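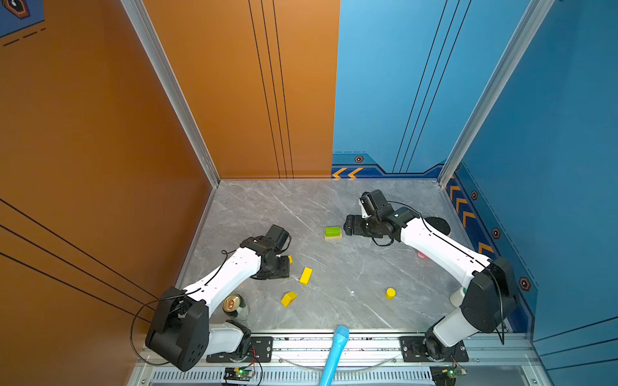
What makes a film's release date slip after shooting has finished?
In the case studied in this report, most of the delay came from late changes to the edit, which then forced the sound mix and the visual effects to be redone.

Post-Production Scheduling and Release Delay: A Study of "Drelia"
Film and Media Studies, final project report

1. Purpose

The project examined how a low-budget horror feature, "Drelia," moved from picture wrap to theatrical release. The film was produced by Flevano and distributed by Stodent. It was announced for release in October and opened the following August. The aim was to assign each part of the delay to a stage of work and to test whether the stages could have been ordered differently.

2. Sources

The producer supplied the post-production schedule in its original and revised forms, the change notes issued by the editor, and the delivery list required by the distributor. The sound house, Wikström, supplied its booking sheets. Budget figures were withheld, so cost is not treated here except where the change notes mention it.

The change notes contain 674 entries. Each entry was coded by reel, by type of change (trim, extension, reorder, replacement, removal), and by the department that had to respond. Entries that corrected an earlier entry were kept and marked as repeats.

3. Schedule as planned

The original plan allowed 12 weeks between picture wrap and picture lock. Sound editing, scoring and visual effects were to begin at lock and run side by side. Color grading came next, followed by the final mix and delivery. The plan had no reserve time between lock and the start of the mix.

4. Schedule as carried out

The picture was locked on time and then reopened. There were 3 reopenings in total. The first followed a test screening at which the audience misread the identity of the second victim. The second was requested by the distributor, who wanted a shorter opening act. The third came from the ratings submission: two shots in the cellar sequence were trimmed to keep the intended rating.

The first reopening caused the most work. A new scene was written and shot, and its placement in reel two moved every later cue in that reel. The composer had already delivered the music for the reel, and most of it had to be conformed to the new cut. Wikström had released its mixing stage to another client by then, and the next open booking fell after the announced release date.

The third reopening was small in screen time but arrived after the grade. Both trimmed shots contained effects work, and the replacement frames had to be rendered, graded and inserted separately.

5. Results

Changes of the reorder type were a minority of the entries but produced the longest chains of follow-up work. A trim normally affected picture and sound only. A reorder affected picture, sound, music, effects and, in reel two, the subtitles.

Repeat entries were concentrated in the period after the second reopening. The change notes from this period were issued in two formats, one by the editor and one by the distributor's post supervisor, and the timecodes did not always agree. Several repeats exist only to settle which version was current.

The mixing stage booking was the single largest item. Had the stage been held, the film would still have missed October, but by a shorter margin.

6. Discussion

Two changes to the plan were modeled. In the first, the test screening is held before lock, using temporary sound and unfinished effects. This removes the first reopening from the critical path. The drawback is that audiences may respond poorly to unfinished effects in a horror film, and the answers collected may be less reliable.

In the second, the ratings submission is made before the grade. This saves little time overall, although it avoids the repeated rendering described in section 4.

7. Limitations

The study covers one film. The coding of the change notes was done once, by one person, and was not checked against a second reading. Marketing decisions may also have affected the August date, and no documents on marketing were available.

Appendix A lists the coding categories. Appendix B gives the planned and revised schedules.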